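Subject: Re: [vedaditz-kit] Shirts, who has what, and the wash

Quick one, am on my lunch and have 11 minutes. Replying to the message from the other night, quoted so people know what I'm on about.

> Hi all, can we sort out the kit before the Pokside game please. Last time half the reds went home in different bags and we were three short at kick off. Also they smelled. Could whoever has the bag post what's been washed and what hasn't? And is it true we're not meant to tumble dry them? Mine has gone stiff round the number.
>
> Also, do we still owe Choi for the replacement shirts or was that paid in June?

Right, in order, sort of.

## Where the shirts are

With me. Front room has turned into the kit room, sorry to everyone who lives here. Things get dropped wherever there's a flat surface, the footstool mostly, so before any load goes on I do a lap of the room and pick up strays. Check under cushions too. A sock lived down the side of our sofa for most of the spring.

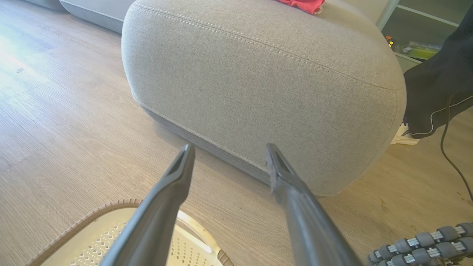

## Washing them

What works, after a fair bit of trial and error:

- Turn inside out, numbers on the inside
- 30 degrees, nothing hotter, the white trim goes pink otherwise (ask me how I know)
- Reds on their own. Not with towels. Not with your jeans
- No softener, it makes the fabric go slippy and the smell comes back faster
- Hang up straight away, don't leave them sat in the drum overnight

On the tumble dryer: please don't. The stiffness round the number is the print getting cooked. Had one crack right across after 5 goes on low. Airer or line, by the hem.

If you're taking a turn, the basket is easier than the bag. The bag is fine for getting them to the ground but everything ends up in a solid lump and you miss things. With the basket I pull them out one at a time, give each a shake, check the number against the list, then fold. 23 is one of the reds with the white trim so if that's yours, it's on the list.

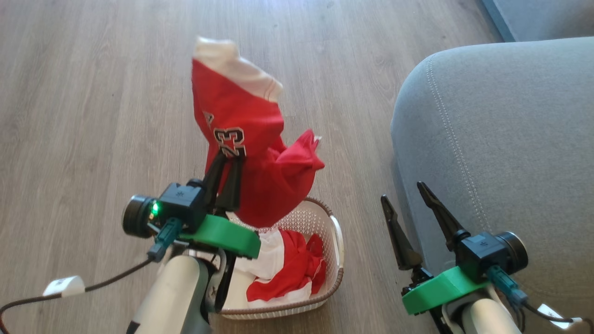 **How do I get grass stains out of the white bits?**

Cold water first, then a dab of washing up liquid rubbed in with an old toothbrush, leave it half an hour and wash as normal. Hot water sets the green so keep it away from the kettle.

## Money

Choi was paid in June, it's in the account book. The one outstanding is Zellon for the new bag and the socks, 364 all in. Will chase the last few subs to cover it, you know who you are.

## Pokside

Same as last year, bring nothing but boots and pads, I'll have the shirts with me. Hand them back BEFORE you leave the changing room, into the bag, right way out or wrong way out I don't mind at this point. If you've got one at home from last time drop it round, after 6 is best. Porch is fine if we're out.

Somebody also has the captians armband. Please look in your coat pockets.

Got to go, will do the lifts message tonight.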